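Small parts trays: sorting a teardown bench, liners, marking rims

Forum: Workshop & Bench > Storage and Layout

turness_bench
Posted 2015-11-22

We take in small assemblies at Nondon, strip them and sort what comes out: boards, motors, leads with connectors. The stripping is fine. The sorting keeps going wrong, and I would like opinions on the layout before I order more trays.

Current arrangement is a white table in two joined panels. Steel tray in the middle with the incoming parts, two shallow yellow plastic trays on the left, two on the right. Steel tray is lined with white paper, plastic trays are bare. At least one rim has something written on it in marker.
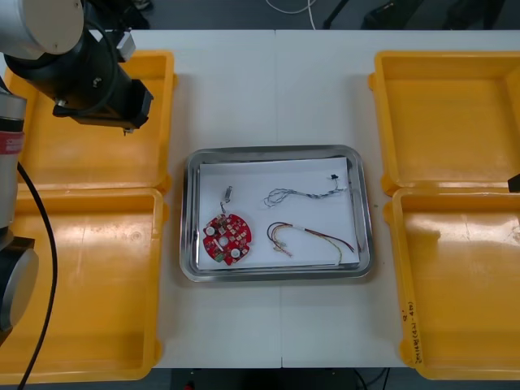
Questions as they stand

1. Is marker on the rim good enough, or should I go to printed labels?
2. Should the plastic trays be lined too?
3. Does anyone butt their trays end to end the way I do, or do you leave a gap?

Batch size is 200 pieces, so anything that adds a step per piece gets expensive.

---

ohm_and_away
Reply

1. Marker wears off polypropylene. If yours are PP, and most cheap parts trays are, solvent wipes will take it off in one pass. Print the labels and put them on the outside wall.

2. No. Paper in a sorting tray shifts when you scoop the parts out.

3. Leave a gap. If the rims overlap, lifting one tray tips the other.

---

lathe_riser
Reply

Disagree on 3. With a gap, small screws end up on the table between trays. We ran gapped for a year at Effiong and swept fasteners out of the gaps at every shift change. Overlapped rims close that path. Lift the tray whose rim is on top first and nothing tips.

Agree on labels, but put them on the short side facing the operator. Text that runs along a long rim gets read sideways, and people guess.

---

ohm_and_away
Reply

If you have loose screws, they belong in a cup with a lid. The OP listed boards, motors and leads. None of those fall down a half-inch gap.

---

turness_bench
Reply

Screws go in a separate cup before anything reaches this table, so the gap is mostly a question of space. The table will not take four trays and the steel one with much clearance.

The boards are the part I worry about. The round red ones have notched edges and a short lead on top with a small connector, and that lead snags on the next board when they pile up. Would a liner help with that?

---

coil_tally
Reply

A liner will not stop snagging. Single layer or dividers. We use slotted foam from Prodero, cut down to the tray floor. It holds boards on edge and the leads stay up. Takes longer to load.

Before foam we lost 5 connectors out of one lot of 2000, all from pulling tangled boards apart by hand. Small number, but every one was a rework ticket.
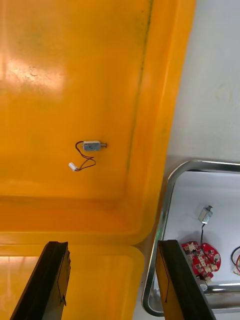

Motors are a different case from boards and I would keep them out of foam. The can is heavy for its size and the leads are the weak point, specifically where they enter the end of the housing. A bare tray is fine provided each motor lies on its side with its leads free. The one on the orange plastic has its pair of black wires doubled back underneath it, with the white plug out on the tray floor. Slide another motor into that and the pull goes straight to the solder joints. Lay the wires out past the end of the can before you let go of it. Also, clean the trays. There is a dark greenish-brown streak down the inside wall of that one, and whatever it is, you do not want it in a connector.

---

lathe_riser
Reply

Seconding the cleaning. Warm water and dish soap, soft brush along the inside corner, dry completely. No acetone on trays of unknown plastic. Isopropyl is usually safe, but test the underside first.

Glossy tray floors are also a nuisance under overhead light. A silver part in a glare patch is easy to miss when you empty the tray. Matte gray trays fix this, or move the lamp off to one side.

---

ohm_and_away
Reply

Matte trays scuff and hold dirt. I would move the lamp.

On motor leads, a twist tie per motor takes a few seconds. Over 200 pieces that is tolerable.

---

coil_tally
Reply

It is tolerable until somebody has to take 200 ties off again at test. Depends who gets the motors next.

---

turness_bench
Reply

They go straight to test, so no ties.

Plan for now:

Printed labels, short side, facing the operator.
Boards in foam, one layer, if Prodero will sell less than a full sheet.
Motors in bare trays, leads laid out straight.
Trays washed between lots.
Rims stay overlapped for lack of room.

I will run one lot this way in December and post the rework count. Lamp position is still open — the fixture is on the ceiling and I do not control it.

---

lathe_riser
Reply

Prodero sold us half sheets. Ask for offcuts.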